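# About Gravside Casting

Extras and small parts for film and telly. Two of us, one office, a lot of phone calls. 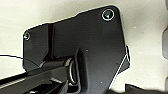 **Do I need acting experience to be an extra?**
None at all. Turn up on time, listen to the assistant director, don't look down the lens. Most of our people had never set foot on a set before their first booking.

## Who we are

Razia Sethi and Shamim Cheema. Razia did the crowd work on a long-running hospital serial for years, then went freelance, then got fed up with freelance. Shamim came from wardrobe. Met on a period drama in a very muddy field, both looking for the same missing bus of peasants. Bus found in the end (wrong farm). Started Gravside the October after.

Razia handles productions: quotes, contracts, numbers, the early morning shouting. Shamim handles the people on our books, so if you're registered with us it's her voice you'll get. She also does measurements, and yes she will check them. If you put down a 32 waist and you're a 36, the costume won't do up and it's her who gets the call.

## What we do

- Background for features, TV drama, comedy, the odd advert
- Walk-ons and one-liners
- Stand-ins and body doubles
- People with a skill: riders, ballroom dancers, ex-nurses, brass players, anyone who can drive a tractor properly
- Crowd days, up to a few hundred, with marshals if you want them

We don't do lead casting. Get asked a lot. If it's a named part with scenes, you want a casting director and we'll happily point you at a couple we like.

No babies either at the moment. Licensing for under-16s takes more time than we've got, so we stopped. Might start again.

## What we've worked on

Bit limited in what we can say until things are out, but these are all finished and fine to mention.

**Nuven.** Six-part thriller set in a fishing port. 33 regulars who came back week after week, so the same faces turned up in the pub, the market, the church. Director was very keen on that. Made a real diffrence on screen, we think, you start to recognise the woman with the dog. Dog was hers. Dog got a day rate in the end.

**Ereck.** Feature, low budget, nearly all nights. 141 people in a railway station for the evacuation scene, all in wool coats, and it was the warmest night of the year. Everybody stayed till wrap. Still very proud of that one. You can see them properly for maybe a minute, just before the train goes.

**Cao.** Short film, festival thing. Only 15 background, a wedding party, but all of them had to dance in one unbroken take. Rehearsed in a school hall. Shamim is in it, back left, in a green hat, because someone's car broke down.

Plus adverts, corporate bits, one music video we'd do again tommorow and one we wouldn't.

## How it works if you want to be on our books

Fill in the form. Two photos, head and shoulders plus full length, plain wall, normal clothes, no filters. Taken on a phone is fine. Please don't pay a photographer for this.

Free to join. We take 15 per cent plus VAT out of what you earn and that's it. No joining fee, no "book fee", no renewal. If an agency wants money before you've worked, have a think.

When something comes in that fits, we send a text asking if you're free. That's an availability check, not a booking. Say so if you can't do it, we won't mind and it won't count against you. If the production picks you we ring, and once you've said yes on the phone you're booked. After that please do turn up. A gap in a crowd is one thing. A gap where the vicar was standing the day before is another.

Call times come the evening before, often late. Seven, eight o'clock, sometimes gone ten. We send them the minute we've got them. Ringing us at four to ask won't make them appear, sorry.

Pay usually lands within a month or so of the shoot. Depends on the production. We chase. Razia is good at chasing.

## What a day is like

Long. Early start, big breakfast, costume, hair, then a fair bit of sitting about in a tent or a sports hall. Bring a book and a charger. Then forty goes at walking across the same bit of pavement. Some people love it, some do it once. Both fine.

No photos on set, no posting about it, no asking the lead for a selfie. We've lost exactly one person over that last one and it was awkward for all concerned.

Things to bring: ID, flat shoes, something warm for between takes, your own snacks if you're fussy. Tell us about allergies and anything medical when you register, and again when you're booked. Access needs too. We'd much rather sort a closer parking spot or a chair the day before than at half five in the morning.

## If you're a production

Send dates, rough numbers, period, location and whether there's anything wet, high, hot or on horseback. We'll come back the same day with what we can do and what it costs. Photos in a shared folder the day after, grouped by scene if you've got a breakdown, and sizes sent straight to your costume team.

Short notice is alright. We've filled a courtroom overnight. Would prefer not to make a habit of it.

Most of our people live within an hour of us and plenty can drive, which helps for the sort of location where there's one bus a day. Tell us early if you need haircuts or shaved beards. People will often say yes for a bit extra, but they want to be asked before, not in the chair.

One of us comes along on the first day of any job with over 33 background, at no charge. Usually Razia. She'll have the list, spare safety pins and the number of everybody's mum.

## Looking for right now

- Men with proper beards, real ones, willing to keep them till spring
- Swimmers who are ok in cold open water
- Anyone who can sign (BSL), any age over 16
- People with older cars, running, taxed and insured
- Identical twins. Always twins

Even if you're none of those, register anyway. Next week it'll be short women who can play darts.

## Getting hold of us

Email is best for new sign-ups, use the form on the contact page. Phone for anything to do with a job you're already booked on. Office hours are half nine to six but the on-set number on your call sheet gets answered whenever there's a shoot on, including stupid o'clock.

If you registered ages ago and have heard nothing, check your photos are up to date. New hair counts. Log in, swap them over, and drop Shamim a line so she knows to look.

*Page last updated 13 Aug 2018. Credits list needs doing, will get to it.*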